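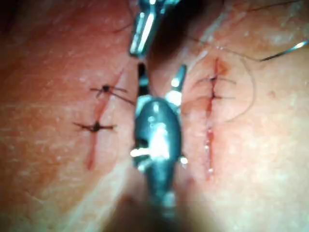
Kit de suture Nolline : 241 euros pour apprendre à faire des points simples ?

Par Liviu Stanciu, le 11 juin 2026

Je me méfie des coffrets. On y range trois bonnes choses et dix médiocres, on ajoute une housse à fermeture éclair, et le prix double. Le kit de suture de Nolline est vendu 241 euros avec la promesse de « retrouver les sensations du bloc ». J'ai passé assez de gardes à refermer des arcades et des mollets pour savoir que cette promesse est difficile à tenir, et que la plupart des fabricants la font sans trop y penser.

Je l'ai donc payé de ma poche, et gardé assez longtemps sur le bureau pour que l'effet du neuf s'en aille. Mon avis est mitigé. Il y a dans ce kit une chose réussie, une chose correcte et deux ou trois agaçantes.

La peau

Commençons par ce qui m'a le plus surpris. Les planches d'entraînement que j'ai connues étaient d'un rose bonbon uniforme, avec des plaies dessinées comme des fentes de tirelire. Chez Nolline, la couleur a été travaillée. Une incision en ligne fine et rougeâtre, une autre d'un rouge plus sombre, luisante dans sa moitié inférieure, un léger grain et de fins plis en surface : à l'œil, c'est convaincant, et de près ça le reste.

Est-ce que cela sert à quelque chose ? Un peu. Un étudiant qui s'entraîne sur une surface trop propre finit par piquer au hasard, à égale distance de rien. Quand le bord se distingue du reste, on regarde davantage où l'on entre et où l'on sort. Pour autant, je ne paierais pas un gros supplément pour des reflets.

Au passage de l'aiguille, je suis moins enthousiaste. La résistance est franche au début puis disparaît d'un coup, et l'on se retrouve à pousser trop fort sur le premier tiers de la courbe. La notice parle de « couches différenciées ». Je veux bien, mais je ne les ai pas senties. Le modèle de chez Prusgate, plus laid, me paraît plus honnête sur ce point : il résiste du début à la fin, et il oblige à tourner le poignet.

L'autre défaut est l'usure. Si l'on repasse toujours aux mêmes endroits, les trous finissent par se rejoindre et le fil coupe le bord dès qu'on serre. C'est le lot de tous ces supports, sauf que Nolline vend le sien comme « réutilisable » sans préciser combien de fois. J'ai posé la question au service client. On m'a répondu que cela dépendait de l'utilisation. Merci bien.

Les instruments

Le coffret en contient 5 : un porte-aiguille, deux pinces, des ciseaux et un manche de bistouri. L'acier est poli, très brillant, trop à mon goût. Sous une lampe de bureau placée de face, les mors renvoient la lumière et l'on perd le fil des yeux au moment de le saisir. J'ai fini par mettre la lampe de côté. Un fini mat aurait réglé la question pour quelques centimes.

Le porte-aiguille est la bonne surprise. La crémaillère s'ouvre sans à-coup, les mors ferment bien au bout, et l'aiguille ne pivote pas quand on la charge aux deux tiers. Je l'ai comparé à mon vieux Lebrun, que j'ai depuis l'internat. Le Lebrun reste meilleur, plus équilibré dans la paume, mais l'écart est plus faible que je ne l'aurais parié.

Les pinces, en revanche, ne valent pas grand-chose. Celle à griffes accroche à peine. Celle sans griffes se croise quand on serre un peu, et les deux branches glissent l'une sur l'autre. Pour tenir un bord sans l'écraser, il faut déjà savoir le faire, et un débutant prendra l'habitude de pincer trop fort pour compenser. C'est le genre d'habitude qu'on met des mois à perdre.

Les ciseaux coupent. Je n'ai rien d'autre à en dire, et chez un débutant c'est déjà bien. Quant au manche de bistouri, je ne l'ai presque pas sorti.

Le fil et les nœuds

Il y a 17 sachets de fil serti, noir pour la plupart. Le choix du noir est bon : sur la peau, un nœud sombre se repère tout de suite, et l'on voit sans chercher si les brins sont coupés court ou si l'on a laissé traîner une queue. Deux points séparés sur une même incision suffisent à juger un étudiant. L'un est plus gros que l'autre, un brin dépasse, l'écart au bord change d'un point au suivant. Avec un fil clair, on se ment beaucoup plus facilement.

La qualité du fil lui-même est moyenne. Il a de la mémoire, il garde la forme du sachet, et si l'on ne l'étire pas avant de commencer, la première boucle part en vrille. J'ai eu aussi 2 aiguilles mal serties, qui se sont détachées au premier passage. Sur un lot de cette taille, c'est trop. Les nœuds tiennent bien à la première demi-clé double, un peu moins ensuite, et j'ai pris le pli d'en ajouter une.

Le vrai problème vient après. Les recharges Nolline ne sont vendues que par lot, port en sus, et le fabricant déconseille les autres marques dans sa notice. J'ai essayé des sachets Lomatgate, achetés bien moins cher. Aucune différence que je puisse défendre devant un collègue, sinon que le fil est plus souple. Le conseil de la notice me paraît surtout commercial.

Le livret

Quarante pages sur papier glacé, de beaux schémas, et un texte qui semble traduit à la hâte. Le point simple est bien expliqué. Le point de Blair-Donati l'est beaucoup moins : le schéma du retour près du bord est imprimé à l'envers par rapport au texte, et celui qui découvre la technique n'a aucun moyen de savoir lequel croire. Le surjet intradermique est expédié en une demi-page.

Rien, ou presque, sur la tension. On voit pourtant toujours la même erreur : des points trop serrés, des bords qui se chevauchent, et un étudiant très content parce que « c'est bien fermé ». Un paragraphe aurait suffi. À la place, deux pages sur l'histoire de la marque.

La housse

Elle est jolie. Les élastiques sont trop lâches pour les ciseaux, qui tombent dès qu'on la tient à la verticale, et trop serrés pour le porte-aiguille. J'ai tout transféré dans une boîte à couvercle au bout de quelques séances. Pas d'étui pour les aiguilles usagées non plus, ce que je trouve difficile à excuser à ce prix. Prévoyez un collecteur.

Faut-il l'acheter ?

À 241 euros, non. Un porte-aiguille correct acheté seul, une planche Prusgate et quelques sachets Lomatgate reviennent nettement moins cher, et l'on apprend les mêmes gestes. On y perd la belle peau et le livret. Le second ne manquera à personne.

Je ferais une exception pour un petit groupe qui partagerait le coffret, ou pour un enseignant qui veut montrer des incisions crédibles à des étudiants de deuxième année. Là, l'aspect compte davantage – on obtient plus d'attention avec une plaie qui a l'air d'une plaie. Mais dans ce cas, remplacez tout de suite les pinces.

Nolline annonce une version révisée pour août, avec des pinces d'un autre fournisseur et une notice corrigée. J'attendrai de l'avoir en main avant d'en dire du bien.

Pour : porte-aiguille précis, aspect de la peau, fil noir bien visible
Contre : pinces médiocres, reflets gênants, aiguilles mal serties, recharges chères, livret bâclé
Prix payé : 241 euros, hors frais de port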